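Open Day FAQ: Daver Robotics Lab

Updated February 2026

Who can come?
Anyone aged 12 and up. Each session has 95 places.

What will I see?
Robot arms sorting household items into baskets and bins on a tabletop.

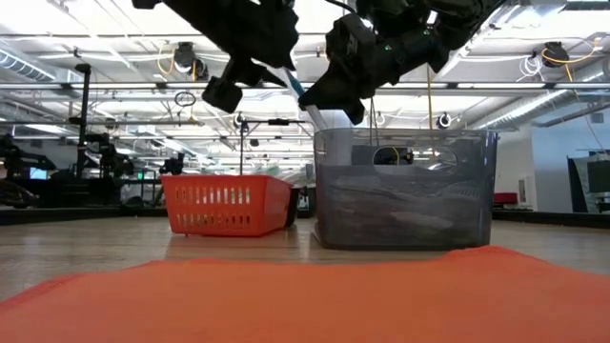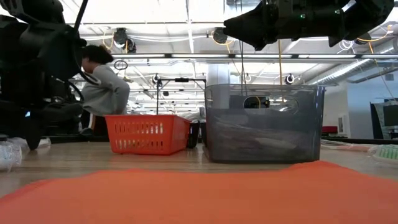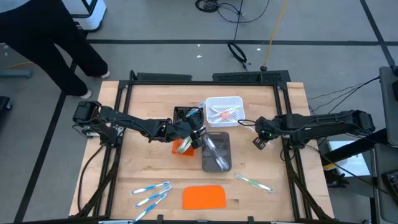

Where do I park?
Use the Gelow Street lot behind the building. Parking costs $2 for the whole visit.

Can I bring a school group?
Groups are welcome in March. Write to Raymonde Vachon at the front office with your group size and a preferred time.

How long does a session last?
One hour, including time for questions at the end.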